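### 3.2 Cooking area and cookware

The play kitchen at the Orkberg site was chosen for the second round of sorting tasks. Its cooking area follows the arrangement of a domestic hob: a pale grey panel set into a wooden worktop, with three black control knobs on the left and black grates over the burners. Matching a lid to its vessel was treated as a separate item on the Stilar schedule – earlier work at Clororton had scored it together with stacking, and the two proved hard to tell apart in the records. Of the 228 trials entered for this area, those involving the orange pot were coded first. The steel pot, with two pieces of toy food inside, was kept beside the hob as the alternative vessel. Lid position was coded at two levels, resting on the grate or raised above it (Figure 2). 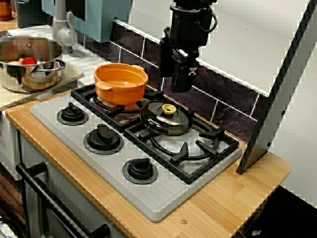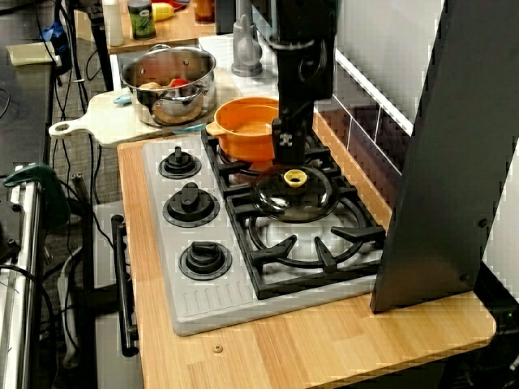

**Figure 2.** Cooking area with the orange pot at the rear of the hob and the yellow-knobbed lid: resting on the grate (first panel) and raised above it (second panel).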